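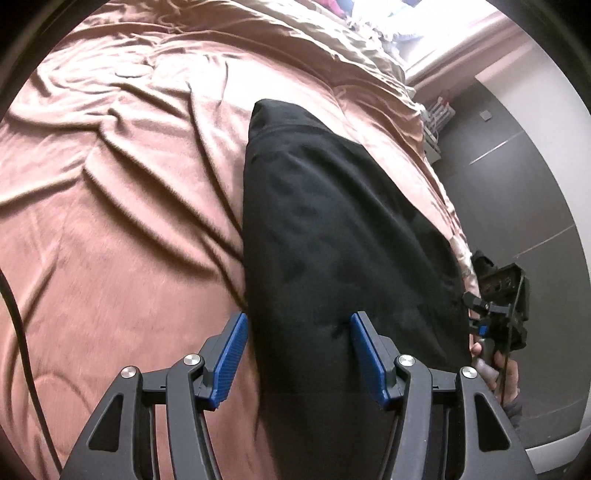 Unit 6. Budgeting for hand-held gripper sets
Course notes, Equipment Planning for Automation. Vicente Mansilla
Revised 2 Oct 2022

6.1 Scope

This unit covers purchase planning for paired hand-held grippers used in household tasks with cloth: garments, bedding, soft bags. Fixed arms are treated in Unit 7. Read the Plesto quotation before the session. The numbers below are taken from it and exclude tax.

6.2 Cost lines

A request for one operator station must list the following separately.

Gripper pair, left and right: 1608
Spare finger pads, one set: 69
Cable and connector kit: 263

Do not merge pads into the gripper line. Pads are a consumable and are charged to the running budget, while the pair is charged to capital. Requests that mix the two are returned by the purchasing office and lose their place in the queue.

6.3 Wear parts

Finger pads with a ridged or grooved face lose grip as the ridges round off. Smooth fabrics such as satin show the loss earlier than cotton or denim, so a pad that still passes on a towel may slip on a duvet cover. Plan replacement by task type. For the exercises, assume one pad set per 30 hours of cloth work.

Pivot screws are the second item. They are standard parts, but Parna sells them only in full linkage kits. Check whether Urrutia will supply them loose before committing to the kit.

Cables fail at the connector more often than along the run. Budget one spare kit per station in the first year.

6.4 Items commonly left out

Strain relief for the cable at the handle end.
Storage case. The linkage should not carry weight in storage.
Operator time for calibration after a pad change.
Return shipping for warranty repair, which Plesto does not cover.
Test textiles. Include at least one dark item and one item with a sheen.

6.5 Lead time

Plesto ships pairs in one lot. Orders placed after the November cutoff fall into the next budget year, even if the invoice is dated earlier. Ikitia holds stock of pads but not of complete pairs.

6.6 Exercise

Prepare a first-year budget for two stations, each working 90 hours on cloth. Show capital and running costs in separate tables. State which supplier is used for each line and what happens to the plan if the linkage kits cannot be split. Hand in to Fermín Olivares, two pages maximum.

Reading for Unit 7: quotation pack B, sections 1 and 4.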